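To: Kayode Mohammed, Vimadham program office
From: Ebony Cartwright
Re: Pernero bin-clearing project, progress for the period ending August 2026

Kayode,

You asked for something shorter than last time and with fewer graphs. I've managed both, mostly because the graphs weren't ready.

**Where we are**

The short version is that the re-ranking method works on our objects, works a bit less well on objects we'd never seen, and is still slow. We've spent most of your money on the first of these and would like to spend the rest on the third.

Longer version. When we wrote the proposal, the plan was to have the grasp planner score each candidate grasp once, pick the best, and go. Ayane's early runs showed what anybody who has emptied a junk drawer could have told us: the best-looking grasp is often best-looking because the camera can't see what's in the way. The planner loved those grasps. It would go back to the same one over and over with what I can only call conviction.

So since the spring we've been working on a second step. After the first scoring, the planner takes its top candidates and nudges each one slightly - a little sideways, a little deeper, a few degrees of wrist - and scores the neighbors too. A grasp whose neighbors are also good gets moved up. A grasp that is wonderful at exactly one pose and terrible everywhere around it gets moved down. Tomomi calls this "asking for references."

**Data collected**

We logged 1593 grasp attempts in this period. Of those, 800 used the old single-score planner and the rest used re-ranking, with the same object sets and the same refill rule for both. The two planners alternated by bin fill, so neither one got all the easy ones. (Our first attempt at a schedule did give one of them all the easy ones. Those runs have been thrown out and are not in the total.)

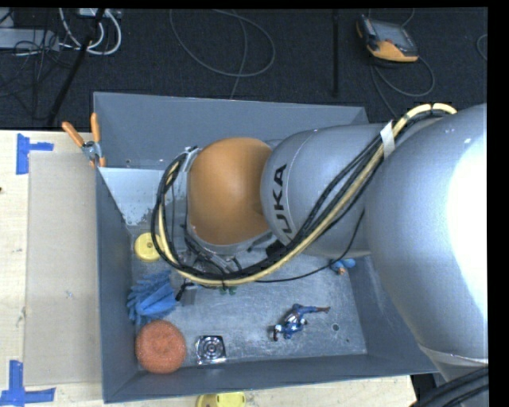 Pernero Manipulation Group, Sarnetti Laboratory

The mixed household set is where re-ranking helps most. Rigid things with flat sides were never the trouble. The trouble is anything like the copper-colored scouring pad, which gives the depth camera a fuzzy answer, or the blue item with the shaggy bristles, whose outline depends on how it happened to land. Single-score planning treats every bristle as an opportunity. With re-ranking, the preferred grasps shift toward the body of the object, and repeated failures on the same spot have become uncommon enough that we've stopped keeping a nickname for them.

Small shiny metal parts are another matter. Glare off the metal and off the scuffed bin floor leaves holes in the depth data, and a neighbor that falls in a hole gets scored as a bad reference. The method is then punishing a perfectly decent grasp for living in a bad part of town. Ayane is testing a version that ignores missing neighbors altogether. It helps with the metal pieces and slightly hurts on everything else, so for the moment it stays on a branch.

**Unseen objects**

In your comments on the last report you asked (fairly) whether we had taught the planner about grasping or only about our shelf of toys and kitchen hardware. To find out, Ehsan bought a box of things none of the rest of us were allowed to look at. We ran 316 attempts on that box, which are part of the total above.

Re-ranking still beats the single-score planner there, but the gap is narrower than on our own set. Most of the lost ground comes from long thin objects lying against a wall of the bin. The gripper needs clearance on the wall side, the nudged grasps run into the wall, and the score drops for the whole group. Our own set is light on long thin things. This should have occurred to us sooner, and it is now Ehsan's favorite topic.

**What went wrong**

- Cable routing at the wrist. The hose and cable bundle shortens the range of wrist angles we can safely use, and the planner didn't know that. It does now, through a joint limit that is cruder than I'd like.
- We lost several working days to a camera calibration that had drifted. The fix took an hour. Agreeing that it was the calibration took the rest.
- The simulator. We had generated 1721 simulated bin fills to tune the nudge size, and the value that came out was much too small for the real arm. We tuned it again on hardware. The simulated fills are still useful for catching code errors, and I will not be claiming anything more for them.

**Speed**

Scoring all the neighbors makes each decision noticeably slower, to the point where visitors ask if the arm is broken. Tomomi has a change underway that scores neighbors in a batch and skips those too similar to one already scored. Early timing looks good, but it was measured on her own machine, which is considerably nicer than the one attached to the robot, so I'm leaving the figure out until we have it from the lab.

**Changes to the plan**

We'd like to drop the planned comparison with the Hayashi suction tool. The adapter has not arrived, the supplier has become philosophical about when it will, and the comparison was the least interesting part of the proposal anyway. We'd put the time into two things:

1. A second object set, heavy on long thin items, with Ehsan in charge of shopping.
2. Getting the batched version onto the lab computer and repeating the mixed household runs with it.

Neither needs extra funds. Both need your written approval, as the suction comparison is listed as a deliverable. I've attached the change form, filled in except for the box marked "strategic impact," where I'd welcome suggestions.

**Write-up**

Ayane has a draft of the methods section and most of the results. The unseen-object section is waiting on the second set. The logs and the refill protocol are in the shared folder, along with the older protocol, clearly marked as the one not to use.

Ebony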